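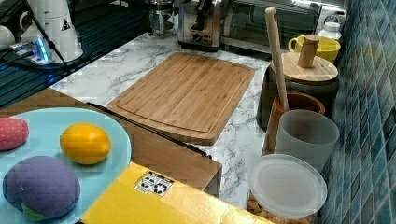
Why do the Zadby clips play sound but no picture?

The video part of those files was saved in an old format that most browsers can't read, while the sound was saved as plain MP3, so the sound plays and the picture stays black. Download the clip and open it in a desktop player that handles older formats, or grab the new copy if there's a "v2" after the title.

Okay, that's the short version. The rest of this page is my running log on the problem, and I'm leaving it up so people can check whether their clip is on the fixed list before they write to me (please do write to me, I like the mail, just check first!).

Ticket 329 — black picture, sound okay
Opened April 22, 2024 by Brittany Gauthier
Status: mostly fixed

Brittany wrote in that the opening theme, the snow episode and both toothpaste commercials gave her a black box with the song playing happily behind it. She tried two browsers and her phone. Same on all three.

First thing I did was play them on my own machine, and of course they were fine, because I've had every player known to man installed on this thing for years. So I borrowed my sister's laptop, which has nothing on it, and got the black box right away. Good! I mean, bad, but good.

Next I opened the theme in Cloketti, the little converter I use for everything on this site, and looked at the file info. Sound: MP3. Picture: the format I was using back when I first moved everything off the RealVideo copies. I had forgotten I ever used it. I ran the theme through again as a regular H.264 MP4, put it up as v2, and Brittany said it played on the laptop but still not on her phone.

Phone problem. This one took me a whole evening. The v2 file would sit there with the spinner going and never start. I blamed Jostbridge (they host the downloads) and sent them a kind of grumpy message. They wrote back very politely that the file was being sent out just fine from their end. Sorry, Jostbridge.

What it was: Cloketti puts the index at the end of the file unless you tick "prepare for web," so the phone was trying to find it and giving up. I don't know why a laptop copes and a phone doesn't. Ticked the box, made the theme again, and it started in a second or two on Brittany's phone and on mine.

Then I did the rest as a batch. I have 3,867 files on the site altogether, counting the sound clips and the wallpapers, but only 200 of them were video in the old format. I let it run overnight and it stopped partway with "cannot read source." The file it choked on had a question mark in the name, from the episode "Who Ate the Moon?" — I renamed it and the batch went through.

Follow-up from Stavros Stamatopoulos

Stavros has been sending me tapes since the very early days of this site, and he noticed something I'd missed completely. In the v2 copies everybody looked a bit fat. The tapes were captured with tall skinny pixels, the old files had a note in them telling the player to squeeze the picture, and my new ones lost the note. He was right, Captain Kokkinos looked like he'd been sat on. I set the shape to 4:3 by hand and ran the whole lot a second time. If you got a v2 early on and the Captain looks wide, download it again, same link.

Where things stand:

Opening theme, all three seasons: fixed
Snow episode: fixed
Toothpaste commercials: fixed, both
"Who Ate the Moon?": fixed, new file name, so old bookmarks won't work
Closing credits with the Dutch voice-over: NOT fixed. The sound slides out of step by the end, and it does that in the old copy too, so I think it's on the tape. Stavros is going to look for another one in July when he's back at his mother's house.

If yours is still black after you've got the v2, tell me the name of the clip, what you're watching on, and whether you clicked play on the page or downloaded it first. That last bit saves us both a couple of emails.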